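Praradthorpe drawer set: hand-held gripper demonstrations for pose-label drift

README, version 1.2
Last changed 21/11/2021

What this is

A set of 2776 demonstrations recorded with hand-held grippers in a furnished office room, together with the code we used to measure how far the recorded gripper positions drift over a take. It goes with our report on training pick-and-place policies from corrected and uncorrected labels. If you only want the trained policies, they are in the folder called policies and you can skip most of this file.

The question behind the work was narrow. When a person records a task with a gripper in the hand, the position of the gripper has to be worked out afterwards. We do this in two ways. The first uses only the gripper's own camera and motion sensor. The second also uses a head camera that looks for the marker cube on each gripper. We wanted to know whether the second way makes a difference to the policy you end up with, and for which tasks.

What is in the download

takes/ holds one folder per demonstration. Each has three video files (head, left gripper, right gripper), the motion sensor log for each gripper, and the jaw opening over time.

labels_a/ has the gripper positions from the gripper cameras alone.

labels_b/ has the positions after correction with the marker cubes.

splits/ has the lists for training and testing. The training list has 1645 takes. The test list is shorter and was drawn from sessions that do not appear in training.

policies/ has the trained weights and the settings files.

tools/ has the scripts for reading, cutting and plotting takes.

Takes that are in neither list were kept because they are useful for studying tracking, even where the task itself went wrong. They are marked "aside" in the index. Please don't add them to the training list without watching them first. Many of them stop early or include a long pause.

How the takes were recorded

The operator holds one gripper in each hand and wears the head camera. Tasks use ordinary furniture: desks, shelves and drawers. An operator is told the start state and the end state and is left to choose the order of the steps. We did not ask for a fixed hand speed. Earlier trials at Clakasmont had used a metronome, and the motion came out stiff.

Before each session the two gripper clocks are set against the head camera clock. This is done again after any battery change. The offset is written into the session file, and the reading script applies it for you unless you pass the option raw_time.

The gripper cameras have very wide lenses. The videos are stored as recorded, with the bend still in them and the dark border round the outside. A calibration file for each lens is in tools/calib. Do not swap the left and right files, as the lenses differ enough to matter near the border.

Head view and gripper view, same room:
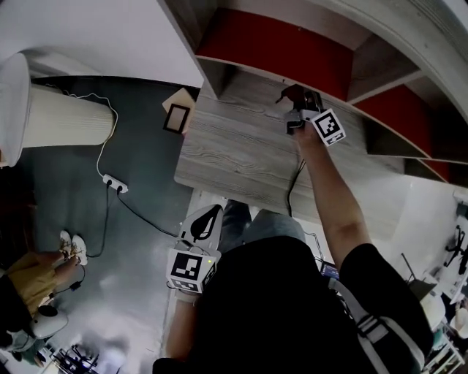
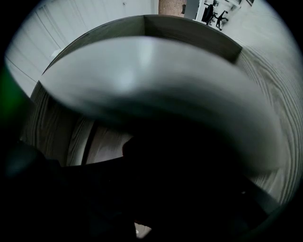 How the corrected labels are made

The head camera finds the printed squares on a cube and works out where the cube is relative to the head. That gives a position for the gripper whenever at least one printed face can be read. The gripper track and the cube readings are then fitted together over the whole take. Where no face can be read, the gripper track carries on alone and is pulled back into line at the next good reading.

A reading is thrown out if it would need the gripper to move faster than a limit set in the settings file. We picked the limit by hand after looking at a few sessions. A lower value gives smoother tracks but loses quick reaches, mostly the ones towards high shelves.

The fit was written by us and is in tools/fit_cubes. It runs on a normal desktop computer and takes less time than the take itself.

Results in short

The correction helped most where the gripper works inside something. In a drawer the walls fill a large part of the view, the light is poor and there is little fine detail to follow, so the track from the gripper camera wanders. Policies trained on labels_b reached the right depth in drawers more often than those trained on labels_a. On open desk tasks the two were so close that we would not claim a difference.

We tested with 40 trials per task and per label set, on an arm fitted with the same jaws. That is enough to see the drawer effect, and too few to rank the other tasks. The full table is in the report, with every trial listed.

We also trained on a smaller list of 1234 takes, to see whether better labels could stand in for more data. For drawers they partly could. For shelves we saw nothing either way. The smaller list is in splits/short.

One result went against what we expected. Two-handed takes gained less than one-handed ones. Our best guess is that the idle hand is often held close to the body, where its cube is near the bottom of the head view and is read at a steep angle. We have not tested this properly.

Known problems

Cube readings are poor when the operator looks away from the hands. This happens at the start and end of many takes. The index has a column with the share of time each cube was readable.

Pale, smooth objects close to the gripper lens leave the tracker with little to follow. If the object then moves with the hand, the tracker may take the object as still and the room as moving. The fit catches most of these, though only if a cube was readable shortly before.

In sessions recorded before June the jaw opening was logged at half the later rate. The reading script fills in the gaps with straight lines. Contact times from those sessions should be treated with care.

There are people in the background of some takes. Everyone recorded signed a form that allows release for research. Sound was not kept.

All takes come from a small number of rooms. A policy trained on this set alone should not be expected to work in a kitchen or a workshop.

Reading the data

Run tools/check_takes first. It compares the files with the index and reports anything missing. The usual cause is an unpacking step that ran out of disk space.

The viewer, Trullham, shows the three videos side by side with both label tracks drawn underneath. It needs the calibration folder in its usual place. Press b to switch between the two label sets and n for the next take.

Positions are in metres and angles in radians. The origin is the position of the right gripper in the first frame of the take, so positions from different takes can't be compared directly. If you need a shared origin, use the option room_frame, which works for sessions where a room marker was recorded.

Changes

1.2: fixed the clock offset in sessions with more than one battery change. Added splits/short.

1.1: left and right calibration files had been swapped in one folder. Anyone who used 1.0 should make labels_b again.

1.0: first release.

Licence and citing

The data is free to use for research and teaching. The code is under the licence in the tools folder. Please cite the report as "Lukáč, Corrected labels for hand-held demonstrations, Praradthorpe" and give the version number of the data. Faults can be reported through the issue page, with the take number and the output of check_takes.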